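Orlandini work table, light wood finish: five months in

I bought the Orlandini in September to replace a folding table that had started to sag in the middle. It gets used for laundry, for mail, and for whatever else needs a flat place to land. I paid full price at the Jameveo store in Trarnville. The Wisard desk they had next to it was cheaper, but it had square corners and I walk into things.

Assembly took me 34 minutes alone. The legs go on with the hex key in the box. One bolt was stiff and needed a second try.

The top is pale with a faint grain. It does pick up light scuffs. They don't catch a fingernail and I stopped noticing them after the first few weeks. There is a round cable hole toward the back. If you fold small things like socks near it, keep an eye on them.

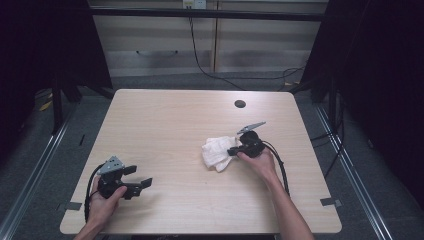
Rounded corners, cable hole at the back right, white cloth bunched into loose folds.

For folding, the surface is good. Cotton slides enough that you can turn a towel without lifting it, and it stays put when you press the crease. My old table had a pebbled plastic top that grabbed at everything. The pale color is less helpful with white laundry under a weak bulb, where I sometimes miss an edge.

Long pieces are easier if you lay them corner to corner. I fold lengthwise first, then bring the ends in.

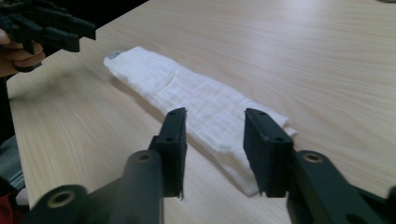
Zoltán Jakab
February 2024

Cleaning is simple. A damp cloth takes off dust and lint, and a drop of dish soap took off a ring of coffee that had been there overnight. I have not used anything stronger. The instructions say to keep bleach away from it.

Stability is fair. On a hard floor it doesn't move. On carpet it rocked slightly until I retightened the legs, and I had to do that again after the holidays. The bolts should come with lock washers and they don't.
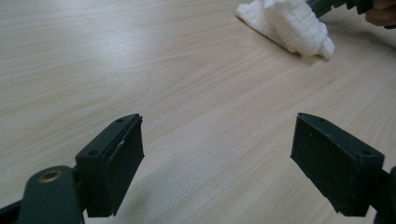
Is it safe to iron on?
Only with a thick pad underneath, and I would still use a board. The finish isn't sold as heat resistant.

Height is fixed, which suits me but may not suit someone taller. I would buy it again at the same price. 9 out of 10 for the top, 5 for the hardware.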